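Häufige Fragen zur Lestel-Bastelwerkstatt

Muss ich schon mal einen PC zerlegt haben?
Überhaupt nicht! Bei uns fangen die meisten bei null an, und gerade das macht so viel Spaß. Faizal Tuhumury leitet die Gruppe und erklärt jeden Stecker gern auch ein drittes Mal.

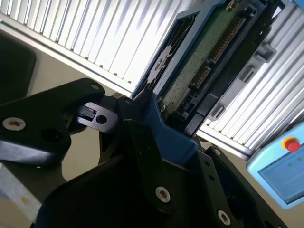 Festplatten bauen wir immer samt Einbaurahmen aus, das schont die Elektronik. Fasst die Platte am blauen Kunststoff an, die grüne Platine und die goldenen Kontakte bleiben unberührt. Bei anderen Gehäusen sieht der Rahmen anders aus, der Griff bleibt derselbe.

Wohin mit den ausgebauten Teilen?
In die Ablage mit den Mulden! Ein Prozessor gehört mit dem Metalldeckel nach oben in seine Vertiefung, schmale Platinen kommen hochkant in den Schlitz. So findet man beim Zusammenbau alles wieder (eine Riesenerleichterung, wirklich). 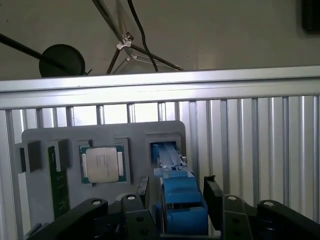

Teilnahme und Material

Was kostet das Ganze?
Ein Abend kostet 15 Euro, Werkzeug inklusive. Pro Termin gibt es sieben Plätze.

Darf ich meinen alten Rechner mitbringen?
Unbedingt, wir freuen uns über jedes Modell! Sichert vorher eure Daten und lasst den Monitor zu Hause.

Wo trefft ihr euch?
Im Domamine in Trirnberg, zweiter Stock. Im August ist Pause.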